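Recording two-handed fruit pick-and-place with hand-held grippers

This page covers capture only. Conversion and training are described in the Plendside manual.

Set a cloth on the table and put the fruit on it or on a plate. A patterned cloth gives the tracker more to hold on to than a bare top. Keep the light constant for the whole session.

1. Start both grippers and wait for the clocks to sync.
2. Hold them over the table, jaws open, for 4 seconds.
3. Bring one gripper down until the pads are on either side of the fruit.
4. Close slowly and lift straight up.
5. Set the fruit down, open fully, back off.

Keep the second gripper in view of the first.

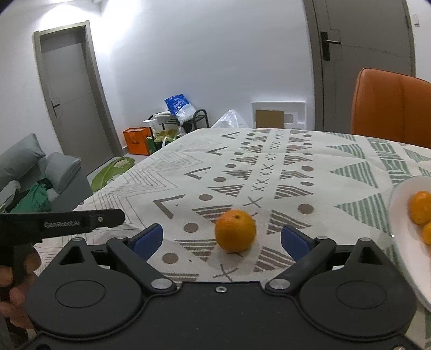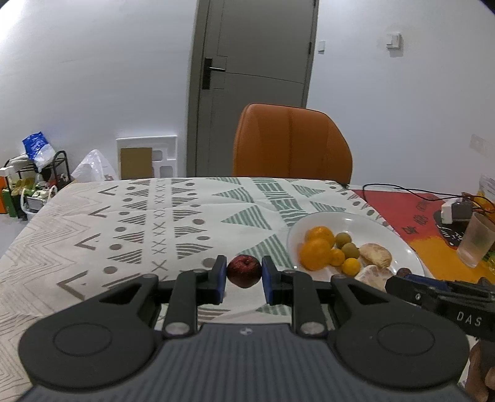
Page last modified: July, rev. 12

Center the fruit between the pads before closing. If one pad touches early, the fruit rolls and the episode should be dropped. Small fruit needs a lower approach than an orange; stop before the fingertips press into the cloth.

Keep each episode under 2000 samples. Longer ones are split on import, and the split can fall in the middle of a grasp. For the Moston policy we recorded 300 episodes, changing the start position each time. Swap hands halfway through the set.

Check the jaw width trace after every batch. A flat trace means the encoder has dropped out. Restart that gripper and repeat the batch.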